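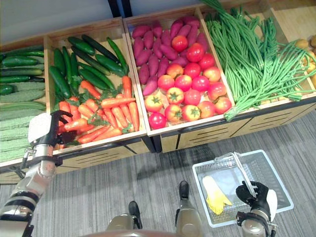 Gridora is looking for people to join a summer study on how robots learn to shop from human demonstrations. Last year we trained our first grasping policy on 500 demonstrations recorded by our own staff, and it did far better than we dared hope on items with a simple shape. Mixed bins are where things get fun! Carrots with their leafy tops pointing every which way, tomatoes heaped up against sweet potatoes, long green beans hanging over the front rim - every one of those asks for a different reach, and the robot has to keep hold of a basket with its other hand while it decides. We think the answer lies in more variety among the people doing the teaching, and that's where you come in.

**What you'd be doing**

You'll wear a headset and a pair of tracking gloves and guide the robot through short picking tasks. A session lasts 30 minutes, with a practice round first. You can sign up for one session or several, and we pay $30 for each. No experience needed (some of our best demonstrations came from people who had never touched a robot before).

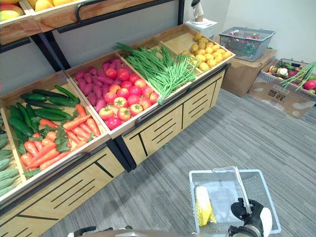

The part we're most excited about is a new labeling method called Lalten, which splits each demonstration into small steps and learns from the hesitations as well as the clean grabs. It needs repeatable objects, so we work with artificial vegetables. An ear of corn in a wire basket keeps the same shape and color all through July, and a pile of potatoes can be built up again for the next person. We already have 896 labeled steps and would love to have many times that.

**Who can join**

- Adults 18 and over, left-handed people very welcome
- Comfortable standing for half an hour
- Glasses are fine under the headset

We have room for 300 participants. Sessions run throughout July at the Prusar building, second floor. To sign up, leave your name and preferred times at the Gridora front desk or on the study page.

Posted May 18, 2022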